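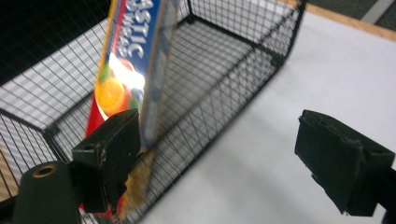

Grollotach: Frequently Asked Questions

Applies to release 17 and later. Last revised 18/09/2025. Maintained by Ubaldo Marchetti (tracking, time sync) and Debora Pagano (segmentation, training export).

General

What does Grollotach do?
It takes raw recordings from hand-held grippers and fixed or head-mounted cameras, aligns them on one clock, recovers the gripper trajectory, splits the recording into episodes, and writes a training set. It does not train policies. Training is handled by Zindus, which reads our output directly.

Which tasks has it been tested on?
Single-object pick and place, mostly. The regression suite is built on the box-in-basket task: a tall printed carton is picked up from a tabletop and placed in a wire mesh basket. The release suite holds 346 episodes of it. There is a smaller set with two grippers, which is run nightly but does not block a release.

Does it need a GPU?
Segmentation and export run on the CPU. Tracking runs on either, and the CPU path gives the same poses to within the solver tolerance. Expect it to be slow on long sessions.

Can I use it for control on a live arm?
No. Everything is offline. The tracker looks forward as well as backward in time when it smooths, so its output cannot be reproduced online. Use Fortin for the control side.

Time sync

How are the streams aligned?
Each stream carries its own hardware timestamps. The sync step estimates one offset and one drift term per stream against the gripper inertial data. The fit is written to sync.json together with a residual.

What residual is acceptable?
Under 11 ms for a task where the fingers close on a static object. If the residual is higher, look at the drift term first. A large drift with a small offset usually means the camera dropped frames and the recorder renumbered them. Run the check-frames command, then refit.

My head camera has no usable timestamps. Is the recording lost?
Not always. Pass --sync visual and the tool will match finger motion seen from the head camera against the jaw encoder. The fingers have to be in view for at least three full open and close cycles. Do those at the start of the session, over a plain part of the work surface, and keep your other hand out of the way.

Tracking

Why does the gripper pose jump when the fingers enter the basket?
Wire mesh is a repeating texture. Feature matching between neighboring frames can lock on one grid cell over, and the pose shifts by the pitch of the grid. The error is constant until the next good keyframe, so the trajectory plot shows a step followed by a return step. Set mesh_guard to true in the tracking profile. This rejects matches that have a near-identical neighbor along the same line. You lose some features, and on a plain tabletop you may lose too many. See the next entry.

Tracking fails completely on a white table. What can I do?
The gripper camera sees little besides the surface and its own fingers at close range. Options, in the order we would try them:
Lower the keyframe threshold to 20.
Add texture at the border of the work area, outside the region where objects are placed.
Enable the head camera as a second source and let the solver fuse both.
The third option costs the most processing time and gives the best result.

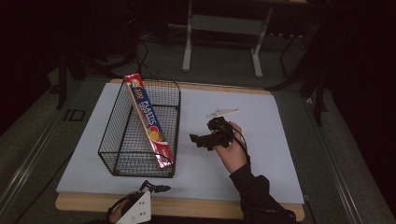

When both sources are fused, the head camera supplies a coarse pose and the gripper camera refines it. The fused solver expects the two cameras to overlap on the work surface for most of the episode. It will tolerate short periods in which a hand or sleeve covers part of the view. Long occlusions are reported as gaps and are not interpolated unless you ask for it.

There are two grippers in the head camera view. Which one is tracked?
The one whose motion correlates with the selected inertial stream. If you are recording both, list both streams in session.yaml and the tool will assign them. A gripper that stays at rest for the whole episode cannot be assigned by correlation. Name it explicitly with the side key, or exclude it.

Do the fingers need to be masked?
Yes. They are fixed relative to the gripper camera, and without a mask they pull the solution toward zero motion. Draw the mask once per finger type with mask-edit, at the widest and the narrowest opening. The tool interpolates between the two using the encoder. Include the mount parts in the mask as well. The threaded inserts on the mount catch the light and are picked up as strong features.

Perception

The object mask breaks up on glossy packaging. Is this a bug?
It is a known limit. Overhead light on coated cardboard produces a saturated patch, and the segmenter treats the patch as a separate region. Since release 17 a second pass merges a saturated region into the object that surrounds it on at least three sides. If the patch touches the outline of the box, the merge does not apply and you will see a notch in the mask. Reducing exposure by one step is usually enough. Do not change exposure in the middle of a session.

Does the mesh in front of the object count as occlusion?
Not by default. Once the box is partly inside the basket, the grid lines cross its face in many viewpoints. Treating each wire as an occluder gives a mask full of thin slots, and the downstream pose estimate gets worse. The setting is thin_occluder_px. Anything narrower than that value is filled. Raise it if the camera is close to the basket wall.

Can I use the printed text on a box for identification?
There is an OCR hook, but we advise against relying on it. Text is often rotated, blurred by motion, or covered by a finger. Give objects an ID in session.yaml.

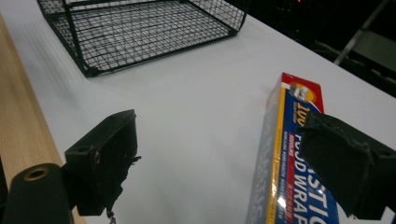

The ID only has to be unique within the session. If the same box is used across several sessions and you want to group them later, fill in the optional asset key too. Grouping by name alone has caused mixed-up sets when two cartons of similar color were logged under one label.

Episode segmentation

How does the tool decide where an episode starts and ends?
Start is the first frame of sustained motion toward the object. End is the first frame after release in which the fingers have cleared the object and the receiving container. Both thresholds are in segment.yaml.

The grasp event is detected too late. Why?
Soft or worn finger pads compress before the encoder stalls. Run calibrate-jaw on the gripper in its current state, and repeat it after changing pads. Calibrations are stored by device, and a session keeps the one that was active when it was recorded.

The box ends up leaning in the basket. Is that a success or a failure?
Success in our labels. The default rule tests whether the lower end of the object is inside the container volume and the fingers are open. Final orientation is not scored. If your task requires an upright object, add a final_tilt limit in degrees. Episodes over the limit are marked as failed and kept in the set.

Planning and export

Which action format is exported?
Relative gripper pose plus jaw width, at the rate of the gripper camera. Absolute poses in the table frame are available with --frame table, but only if the session includes a table calibration.

Zindus rejects my export with a workspace error. What is wrong?
The reachability filter was run against a different arm model, or was not run. Hand-held recordings contain motions that an arm cannot follow, mainly fast wrist rotation just before release. Run reach-filter with the same arm file that Zindus loads. Rejected episodes are listed with the first failing frame.

Can I edit a trajectory by hand?
Only the start and end frames. Poses are read-only after export.

Where do I report a problem?
Open a ticket in the Truteldale tracker under the component you were running. Attach session.yaml, sync.json, and the log. Do not attach video unless someone asks for it. Tickets opened in August against release candidates have been closed, so please open a new one if the behavior is still there.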